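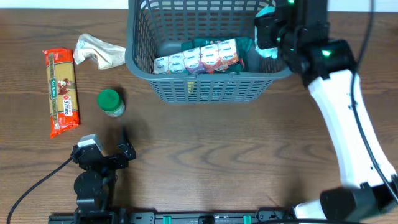
A multipack of small yogurt cups in a gray plastic basket

Uwe Kasten is a retired football forward and later coach, known mainly for his years with the second-tier club Cimosano. He played as a center forward for most of his career and was used on the left side of a front three in his last two seasons. He is the club's third-highest scorer in league play, with 69 goals in 137 appearances.

Early career

Kasten joined the youth section of Windden as a goalkeeper and was moved to the forward line at under-15 level. He played one full season for the Windden reserve team before signing his first senior contract. His league debut came as a substitute in an away loss to Thiele. He made few starts under the coach who had signed him, and was sent on loan to Flallus for the second half of the following season.

At Flallus he played as the more advanced of two forwards. The team relied on long passes from the fullbacks, and most of his goals in this period came from headers or from rebounds inside the penalty area. Flallus avoided relegation on goal difference. The club tried to make the transfer permanent, but the two sides did not agree on a fee.

Cimosano

Kasten moved to Cimosano at the end of the loan. He was given the number 30 shirt, the number 9 being taken, and kept it after the number 9 became free. In his first season he was paired with a slower, deeper-lying forward in a 4-4-2. The club changed to a 4-3-3 the next year, which left him as the only central attacker.

His first hat-trick for Cimosano came at home against Thiele. All three goals were scored in the second half, the last of them from a penalty kick. He had missed a penalty in the same match before halftime. He was the regular penalty taker from then until he left the club.

A torn ligament in the right knee kept him out for most of his fourth season. He returned for the final two matches, both as a substitute. Cimosano reached the promotion playoff that year and lost to Windden after extra time; Kasten came on in that match but did not score.

His last goal for the club was an equalizer against Flallus. His departure was announced on 6 November 2018, and he retired as a player at the same time.

Style of play

Kasten was right-footed and of average height for his position. He made short diagonal runs between the center back and the fullback, usually starting from the left. He seldom shot from outside the penalty area. Match reports from his early seasons often mention offside calls, which became less common after the change to a single central forward. His pressing was considered weak, and coaches tended to replace him late in matches when the team was defending a lead.

Coaching

After retiring, Kasten worked with the under-17 forwards at Windden. He was later named assistant coach of the first team, with responsibility for attacking set pieces. He took charge as interim head coach for a 2-2 draw with Thiele, then returned to his earlier post when a permanent coach was hired.

See also

Cimosano league scorers
Windden coaching staff
Promotion playoff results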